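Reltau Working Group on Automated Disassembly
General list
Subject: Re: [disassembly-practice] Draft 4, section 3: handling of processors
From: Areeba Chaudhry
Date: 24th January

Dear colleagues,

Thank you for the comments received on Draft 4. I am replying on behalf of the editors to the message from the Zakharchenko delegation, which raises several points that other members have also put to us privately. The relevant part of that message is quoted first, and our responses follow.

> Section 3 says that the robot "shall not approach the socket
> until the surrounding area has been confirmed clear." Our
> operators do not know what this means in practice. Clear of
> what? A desktop board is never clear. There are capacitors,
> headers and cables on every side of the processor.
>
> We also object to 3.9, which requires the gripper to hold the
> chip by its edges only. The part is going to materials
> recovery in most cases. Edge handling slows the cell and we see
> no benefit when the part has no resale value.
>
> Finally, the draft does not say who may release a held part
> after a protective stop.

On the first point, the editors accept that the wording is poor. The intention was that the operator should identify the parts standing close to the socket and set the approach path accordingly. The trial at Kirnwood was carried out on ordinary office desktops, and the boards are as crowded as the delegation describes. 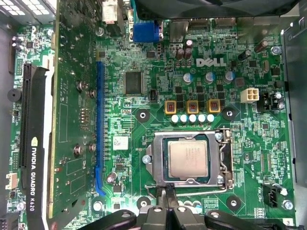
Kirnwood trial: gripper at the processor socket, with the load lever and the nearby capacitors in view.

We propose to replace the sentence with the following text:

"Before the gripper enters the socket area, the operator shall record the position of the load lever, the cooler mounting points, the fan header and any component taller than the closed socket frame. The approach path shall keep the stated clearance from each of them."

The clearance itself will be given in the annex and not in the body of the section, so that it can be revised without a full ballot. Members who hold measurements for small form factor cases are asked to send them to the editors. At present we have data only for full-size cases, and we do not wish to set a figure that smaller machines cannot meet.

It was also suggested that add-in cards should always be taken out before work on the processor begins. The editors do not support this as a general rule. Where the card stands well away from the path, removing it adds a step and a further chance of damage. The draft will say that the card may remain if the recorded path does not pass over it.

On 3.9, we are not able to agree with the delegation. The decision on whether a processor is to be resold is often made after removal, when the part has been read and tested. A rule that depends on the final use of the part cannot be applied by the cell at the moment of gripping. Edge contact also leaves the contacts on the underside untouched and the markings on the lid open to inspection.

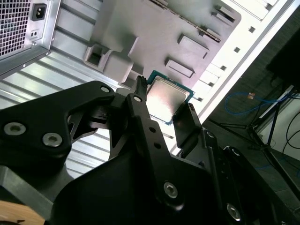 We do recognize the concern about cycle time. The Prurari report, circulated to members in March, covered 129 removals and recommended that the speed limit apply only while the part is above the board or the open case. Once the part has passed beyond the case wall, the cell may return to its normal transfer speed. The editors are content to adopt this, and 3.9 will be split into two clauses for the purpose.

On the third point, the delegation is right that the draft is silent. We propose that a part held at the time of a protective stop shall remain held, that grip force shall be maintained for up to 9 minutes without operator action, and that release shall be made only by a person trained on that cell. The person's name and the place where the part was set down should be entered in the log. Comments are invited on whether the holding time is suitable for grippers that do not lock mechanically.

Two smaller matters. The term "socket frame" will be used throughout in place of "cage" and "bracket," which were both used in Draft 4. The reference in 3.4 to an annex on static protection pointed to the wrong annex and has been corrected.

Written comments on the revised wording should be sent to this list, quoting the clause number in each case. Comments sent to individual editors cannot be entered in the record.

Yours sincerely,
Areeba Chaudhry
For the editors, Reltau Working Group on Automated Disassembly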